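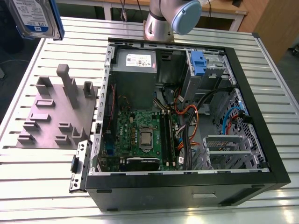

3.2 Opening the case

Desktop towers are sold as things that can be repaired, and in a narrow sense they are. Take the side panel off and everything is there to be looked at: the power supply in its corner, the board, the memory slots, the drive bay. Getting a part out is another matter. We asked 16 participants to remove and refit a hard drive in an office tower laid on its side, and timed the work in 2 sessions held in August. The task was chosen for its dullness.

Most of the trouble came from cables. A power bundle that loops through the middle of a case belongs, in the maker's drawings, to no one part, and so it ends up in front of all of them. Three participants freed the drive quickly and then spent longer than the removal itself persuading the wiring to lie down again. Colored plastic brackets did better. People reached for anything blue before reading the instructions, which we had written with some care.

Following Sipos's scheme (Figure 1), we scored each step for reach, grip and what he calls "regret," the wish to have done an earlier step differently. Regret was highest at refitting and lowest at the side panel, where it is still possible to go home.

Figure 1. Office tower with its side panel removed, beside the gray fixture plate with its raised holders and slots. The 1TB drive is at top left.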